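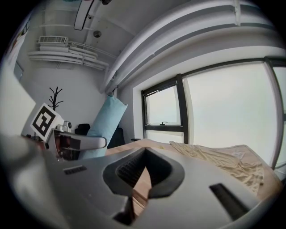
How does a pulse sensor work?

For readers aged 7 and over

Your heart is a muscle that pushes blood around your body. Every time it squeezes, a small wave of pressure travels along the tubes that carry the blood. These tubes are called arteries. The wave is your pulse, and you can feel it in places where an artery runs close to the skin, such as the inside of your wrist or the side of your neck.

A pulse sensor is a small device that notices this wave. You may have seen one clipped to a finger at the doctor's, or on the back of a sports watch. Scientists use pulse sensors too, when they want to find out what a person's heart does while the person is reading, climbing stairs or listening to music.

Find your own pulse

Sit still for a few minutes first. Turn one hand so that the palm faces up. Put the first two fingers of your other hand on your wrist, just below the base of the thumb. Press gently. If you can't feel anything, move your fingers a little to one side and wait. Don't use your thumb to feel, as it has a pulse of its own and you may end up counting that one.

When you have found it, ask someone to time one minute while you count the beats. The number you get is your heart rate. It is given in beats per minute, and people often shorten this to bpm.

Now run on the spot for a minute and count again. Your heart rate will be higher. Your muscles are using more oxygen, and blood carries the oxygen to them, so the heart has to work faster.

Seeing blood with light

Most pulse sensors that you wear on a wrist or finger work with light. If you turn over a watch that has one, you may see a little green lamp shining. Next to it is a light detector, a part that measures how much light falls on it.

The lamp shines into your skin. Some of the light is soaked up and some bounces around inside and comes back out to the detector. Blood is good at soaking up green light. When the wave from a heartbeat arrives, there is a bit more blood under the sensor, so more light is soaked up and less comes back. Between beats there is a bit less blood, and more light comes back.

The detector sees the light go down a little, up a little, down a little, up a little. Each dip and rise is one heartbeat. The change is far too small for your eyes to notice, but the detector is made to pick up very small changes.

This way of measuring has a long name, photoplethysmography. You say it foh-toh-pleth-iz-MOG-ra-fee. The first part, "photo", comes from a Greek word for light. Scientists mostly call it PPG.

Try it with a torch

Go into a dark room with a grown-up and hold an ordinary small torch against the tip of your finger. Use a torch that stays cool, and never look straight into the light. Your fingertip will glow red. Torch light has many colours mixed together, and the red part gets through your finger best. Much of the green and blue part is soaked up on the way.

Finger clips at the doctor's make use of this. They shine red light, and also a kind of light called infrared that people can't see, through the fingertip to a detector on the other side. By comparing the two, the clip can also work out how much oxygen the blood is carrying.

From wiggly line to number

A sensor doesn't know what a heartbeat is. All it can do is measure the light, over and over again, and pass on the numbers. Each of these measurements is called a sample.

The Bornik finger sensor, which is used in the body lab at the Werthorpe Science Rooms, takes 200 samples every second. That means there are only 5 milliseconds between one sample and the next. A millisecond is a very short time - there are a thousand of them in one second.

If you draw all the samples on a chart and join them up, you get a wiggly line that looks like a row of hills. A computer program looks for the top of each hill. Then it measures the time from one top to the next.

Suppose that time is 700 milliseconds. The program works out how many gaps of that size fit into one minute. The answer is a little under 86, so the screen would show a heart rate of 86 beats per minute.

Why not take just one sample each second? Think of watching a friend on a swing, but only being allowed to open your eyes now and then. You might see the swing at the front every time and miss all the times it went back. A sensor that samples too slowly has the same trouble. It misses parts of the wave, and the line it draws can be quite wrong.

Your heart is not a clock

If you measure the gaps between heartbeats very carefully, you will find that they are not all the same length. One may be a bit longer and the next a bit shorter. In a healthy person this is normal.

Part of it comes from breathing. When you breathe in, your heart usually speeds up slightly. When you breathe out, it slows down again. You may be able to feel this at your wrist if you breathe slowly and pay close attention. It is often easier to notice in children than in older people.

Scientists call these differences heart rate variability. They look at it when they study rest, sleep and exercise.

What can go wrong?

Moving about. If the sensor slides over your skin, the light changes for a reason that has nothing to do with your heart. The program may think it has seen a beat. Many watches have a second sensor that notices movement, so that the program can work out which wiggles to ignore.

A loose strap. Light from the room can leak in under the sensor and reach the detector. The strap should be snug, but it should not hurt or leave you with tingling fingers.

Cold hands. When you are cold, your body sends less blood to your fingers to keep the middle of you warm. The hills on the chart get very low and are hard to find. Warming your hands first often helps.

Skin colour and tattoos. Darker skin and tattoo ink both soak up some of the light before it can come back. A well-made sensor changes the strength of its lamp to suit the person wearing it, but some sensors do this better than others. People who design them need to test them on many different people.

How a study is done

Say that a team wants to know whether slow music makes the heart beat more slowly than fast music does. They can't test only one person, because that person might be unusual. They ask a group of people to take part.

Each person sits quietly for a while first. The sensor records the heart rate at rest, and this is called the baseline. Then the music is played. Some people hear the slow piece first and others hear the fast piece first, so that the order doesn't spoil the result. Afterwards the team compares each person's heart rate during the music with that same person's baseline.

The recordings also need to be lined up with the music. The Dhillon Lab in Werthorpe does this with a program called Jometik, which puts a mark on the chart at the moment each piece starts and stops. Without marks like these, there would only be a long line of hills, and no way to tell which hills belong to which piece.

Everyone who takes part has to agree first, and children need a parent or carer to agree as well. They can stop whenever they like and don't have to say why.

What a pulse sensor can't tell you

A fast pulse shows that the heart is beating quickly. It doesn't show the reason. You might be excited, or frightened, or you might have just run up the stairs. A pulse sensor can't read your thoughts, and it can't tell whether you are fibbing.

A sports watch isn't a doctor either. If you feel unwell, tell a grown-up, whatever number the watch shows.

Words to know

Artery: a tube that carries blood away from the heart.

Baseline: a measurement taken at rest, for comparing with later ones.

Detector: a part that measures something, such as light.

Heart rate: how many times the heart beats in one minute.

Infrared: a kind of light that human eyes can't see.

Sample: one single measurement out of many.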